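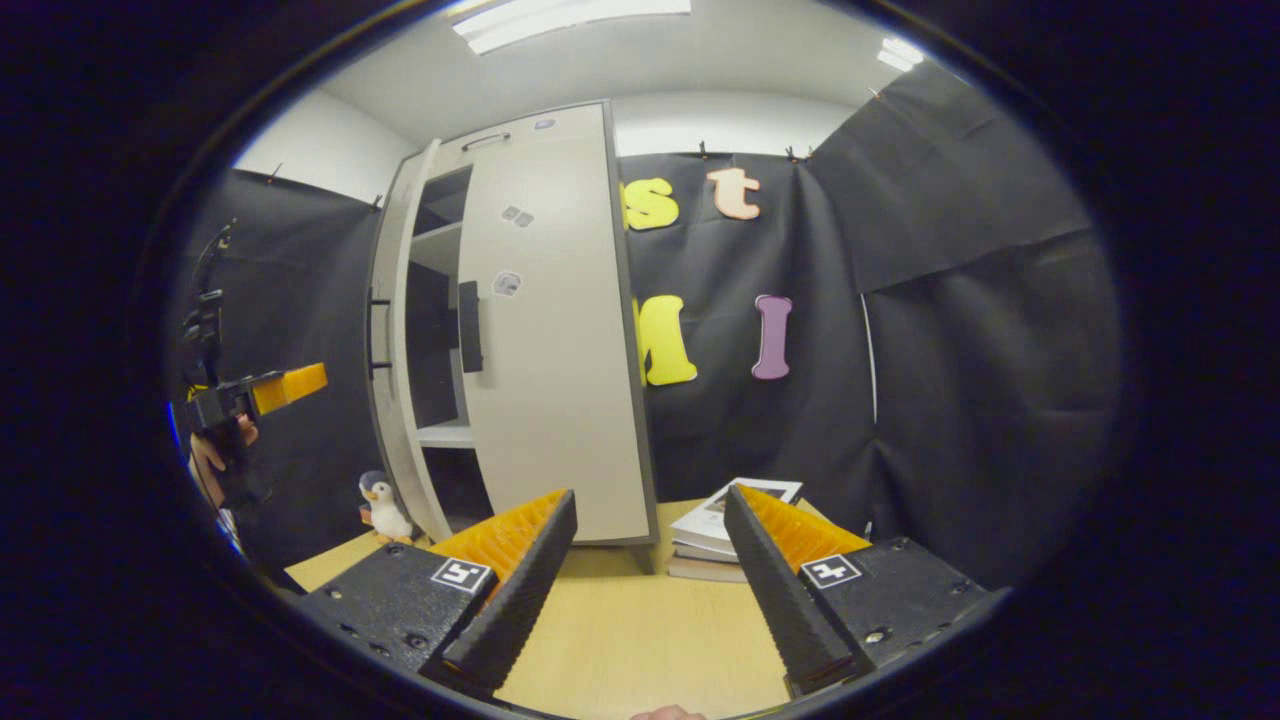 Figure 4.1 View from the camera of a hand-held gripper, with an open cabinet on the table and a second gripper at the left.

Chapter 4
Learning from Hand-Held Demonstrations

In Chapter 2 the robot was taught by teleoperation. A person moved a leader arm, the robot copied the motion, and the computer stored both. The method is reliable, but it is slow, and it needs a robot in the room for every minute of data. In this chapter we remove the robot from the teaching stage. The person holds the gripper in the hand and does the task directly, and a camera fixed to the gripper records the work.

The idea is simple to say. If the gripper in the hand and the gripper on the robot have the same shape and the same camera, then the two will see nearly the same picture when they do the same task. A policy trained on the first kind of picture should then be able to act on the second kind. Most of this chapter is about the word "nearly".

Three quantities must be recovered from a hand-held recording before it can be used for training. The first is the path of the gripper in space. The second is the opening between the fingers. The third is time, and this one gives students the most trouble. When two grippers are used together, the two recordings must share one clock, or the policy will learn a wrong relation between the left hand and the right hand.

For the opening between the fingers we use fiducial markers. In Figure 4.1 each finger carries a small square marker on its black block, close to the camera. The marker position in the image gives the finger position after a short calibration, described in Section 4.3. For the path of the gripper we use the background. A wide lens keeps a large part of the room in view even when an object is very near to the fingers, and the tracking program looks for points that it can find again from one image to the next. Plain black cloth gives few such points. The large colored letters on the cloth give strong edges and corners, and Section 4.2 shows how to measure the difference they make.

Our main example is the Skumen study, carried out by Xiaoqing Du and Farhad Ghasemi. They collected 597 demonstrations of a cabinet task with two hand-held grippers. After tracking, 83 of these were rejected. Some had lost the path when a gripper turned quickly, and others had a fault in the shared clock. The authors kept the rejected recordings and studied them separately, and we will do the same in Section 4.4 - there is much to learn from a recording that fails.

The reader should know how to write a rigid transform as a matrix and how to invert it. Appendix B gives a review. Knowledge of neural networks is not needed until Section 4.5, where the policy is trained.

4.1 Coordinate Frames of the Hand-Held Gripper

We begin with the frames. Let C be the camera frame, with its origin at the center of the lens, and let G be the gripper frame, with its origin at the midpoint between the two fingertips. The transform from G to C is fixed by the mechanical design, so it is measured once and does not change during a recording. The transform from C to the world frame W changes with every image and must be estimated by the tracking program.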